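The Block Bin at Prendport: A Little Gallery

By Azlan Lubis
2018-03-21

We use cookies to remember your preferences. By continuing to browse you agree to our cookie policy.
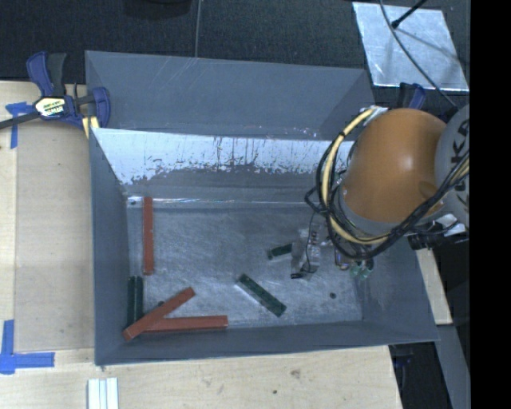 I have a soft spot for a scuffed-up bin, and I've been meaning to give this one its own page for ages! Regular readers will know I paint and sort wooden play blocks for the Corkanlow toy library (my sister got me into it, blame her), and every color ends up sharing a container sooner or later. Red and green are my favorite pair. The reds are more of a brick color really, a reddish brown, and the greens are so dark they nearly go black in the shadows, so against plain gray metal they look terrific together. I love the way one red has landed across the end of another down in the corner, and the two skinny greens tucked side by side along the wall like they're waiting for a bus. If I'd tried to lay them out that nicely it would have taken me all afternoon.

The mottled green one in the middle is the one I'd pick up first. I like a surface with something going on in it, and a perfectly even coat always looks a bit flat to me. My usual trick for a mottled finish is to dab the second coat on with a scrap of old T-shirt while the first is still a little tacky. It's messy (wear gloves, I never do) but you get a different pattern every time.

And then the bin itself! Look at that far wall, with the bright silvery band and its ragged, flaky edge, and all those thin dark drips below. I could look at that for hours. I've got a drawer full of paint samples at home and not one of them comes close. I did try copying that sort of edge once, on a shelf back in September, using silver paint and a dry brush. It came out looking like I'd spilled yogurt on it, so the shelf now lives behind a door.

A few people have written to ask how many blocks the toy library has altogether. The last big sort came to 3,000, and I did 400 of those at my own kitchen table over 2 weekends, with Raju wood wax on everything, including the cat. The next batch is going into Ukico tubs with proper lids, one color to a tub, and I give that 5 days before it's all mixed up again.

More pictures when I've cleared some space on my hard drive.

Sign up for the newsletter and get new galleries in your inbox. Unsubscribe at any time.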